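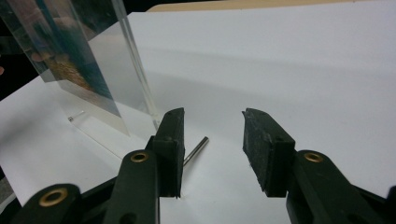 The rod next to the acrylic stand, on the white surface.

Hello again! September is when I finally get round to the little jobs, and this year's little job has been the white table in the back room, which had vanished under postcards, pens and one very old bag of elastic bands. I've cleared it (mostly) and I'm going through what was left, one thing at a time.

The stand is the bit I'm fondest of. It's clear acrylic with good thick edges, and they do catch the light nicely. I bought it from a shop called Lekus years ago and it has held all sorts since then, but I like it best with something blue and teal in it, with that patch of golden brown lower down. Reflections are a nuisance with acrylic, so I keep turning it a little this way and a little that way, and then somebody puts the big light on and I'm back where I started.

The rod is more of a puzzle. It's slim, silvery and blunt at the end, and it was in the Swanson tin along with 41 picture hooks and a key to goodness knows what. I've been calling it the pin, for want of anything better. I did wonder about a hinge, or part of a curtain fitting, and I even tried it against the old letter rack, where it rattled about and looked silly.

Same rod, with the tan wooden edge of the table further back. Lovely and shiny, whatever it is!

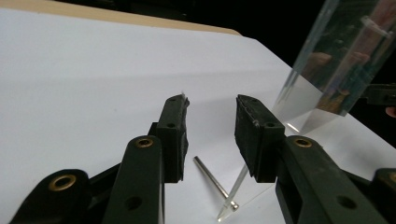 Morag Ritchie wrote in to say she'd try it in the hinge of a folding clock case before giving up on it, as her mother's had a loose one that was forever dropping out on the carpet. Well, we did have a folding clock, so I'm off up to the loft with a torch after tea. The rod is going back in the tin until then, and the hooks are going to Craig Baxter, who has a hallway to fill.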